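Nusitz electric steamer pot, review after 2 months
By Jaanus Šimkus, May 8, 2019

I bought this pot in a shop in Jaltport because my old bamboo steamer became black at the bottom. I use it mostly for buns, and sometimes for dumplings.

The basket is stainless steel and the holes are small, so the dough does not sink in. I put a little oil first. Buns from the fridge need 16 minutes, fresh ones less. The white handles are short, and with thick gloves I find them difficult to hold - this is my main complaint.

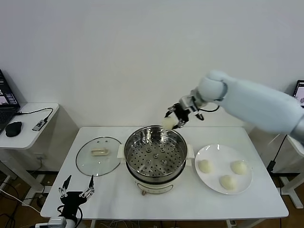

Piret Liepiņa wrote to me that her buns got wet spots on top from the glass lid, and she asked if mine do the same. Yes, in the first week they did. Now I wait a few minutes before I open, and I lift the lid slowly to one side.

Cleaning is easy, only the raised part in the center needs a brush. I would buy it again, but I wish the cord was longer.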